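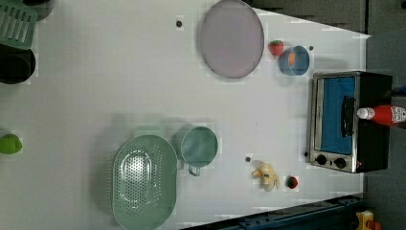
The toy food, the colander and the oven, all out at once.

Play Kitchen Odds and Ends, Reviewed by a Grown Adult

April 11, 2021

Print this page | E-mail to a friend

I have spent more time this year thinking about a plastic strawberry than I have about my retirement savings. The savings are doing about as well as you'd expect. The strawberry is excellent.

The strawberry came in the Kalov pretend food set, which I ordered in January after the last set in our house lost its dignity. (Teeth marks. I will leave it there.) Since then I've added a few pieces of Dedance tableware, and the whole mess lives on a white table next to a toaster oven. My family calls it the play kitchen. I call it the place where my coffee used to go.

The fruit

You get two red strawberries, and they're small. I would have liked them a size up, mostly for my own peace of mind, as I have twice had to move a bookcase to get one back. The leafy green tops are a nice touch and have stayed on so far. If you have a child who still tastes things before committing to them, put the strawberries on a high shelf and forget about them until kindergarten.

The orange fruit is round and orange and keeps to itself in the blue bowl. I've heard it served as an orange, a peach and, one memorable evening, an egg. It did fine in all three roles.

Then there's the banana. It's a pale yellow, paler than any banana I would pay for, and it splays out like a hand waiting for a tip. I disliked it on arrival. It is now the most requested item on the menu, so what do I know?

The dishes

Dedance makes the plate, a big round thing in a lavender-gray that looks like it was chosen by someone who has a podcast about paint. It's far too large for the food. Set one strawberry on it and you have a 23-dollar appetizer. Still, it lies flat, it stacks under everything else, and it has been dropped down the stairs with no hard feelings on either side.

The blue bowl is the right size for one piece of fruit and nothing more. Fine. Fruit likes its privacy.

My favorite is the light green oval colander. It's huge next to the food, with enough little holes to drain a real dinner, and I will admit it has drained one. The green cup beside it has a stubby handle and gets used for soup, tea, bath water and gravel. Wash accordingly.
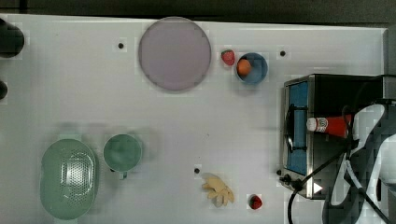 Ketchup over the toaster oven, strawberries still waiting on the table.

The ketchup

A red squeeze bottle with a white cap, and the piece that sold me on the set. It's the tallest thing in there and it gets applied to everything, fruit included. It also rolls. Put it down on its side anywhere with a slope and you'll be meeting it again under the couch.

The oven

The toaster oven is a Jayasinghe, stainless and black with a blue interior, and it was never meant for any of this. We kept it for pretend cooking after we bought a bigger one. The door pulls down with a good solid feel and the two black knobs turn with a click that I find more satisfying than I should. Ours stays unplugged when it's in play. Tuck the cord away too, or you'll hear about it from your ankles.

Should you buy it?

I looked at the Dramero kitchen, the one with the fake sink and the hood. It costs 400 dollars and takes 40 minutes to put together, according to the box, which was written by an optimist. For a lot less you can have a table, some dishes and a bottle of ketchup that never runs out.

Food set: 4 out of 5. Tableware: also 4, with a point off for the plate's opinion of itself. I'd order the colander again tomorrow, and a spare strawberry if they sold them singly. They don't. I asked.

23 shares | 5 comments

Print this page | E-mail to a friend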